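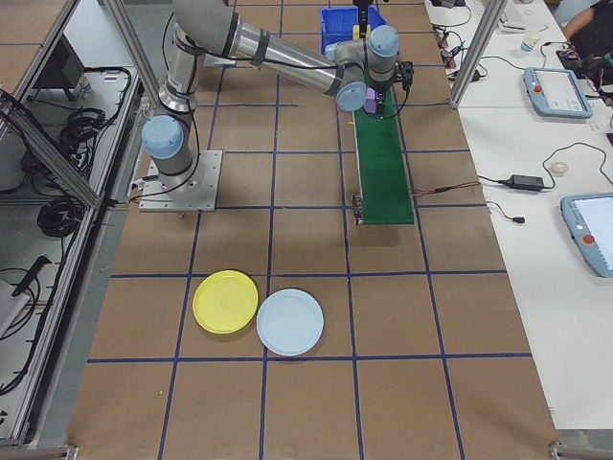

Arm drops part over belt, protective stop on joint 3

wubit_a
Pick and place off the little green conveyor. Ran fine all January, now it faults right above the far end of the belt. Gripper opens early, then protective stop. 32 faults out of 735 cycles since Saturday. Payload set right, checked twice. Ideas??

Gatchalian62
Cable. You've got it looped along the arm with black tape, tape grabs at the elbow and tugs when the wrist turns. Seen it plenty.

stelmont_rob
Disagree, a tugged cable won't open a gripper on its own. I'd look at the 24V supply first. What's the log say right before the stop?

wubit_a
Log says "tool comm lost" then the stop. Half a second apart maybe

Gatchalian62
so... cable

stelmont_rob
or the supply sagging. Same message either way.

Ayantu Lemma
Whichever it is, quit reaching in to grab the part while its stopped and still enabled. Hit the red button on the pendant first. We had one resume on a guy at Plundov, bruised wrist - he got lucky.

wubit_a
ok fair, I have been doing that. will quit

wubit_a
Pulled the tape, wiggled the conector at the wrist by hand, comm drops every time. Ordering a new cable. Leaving it off til then

stelmont_rob
Fine, but still put a meter on teh supply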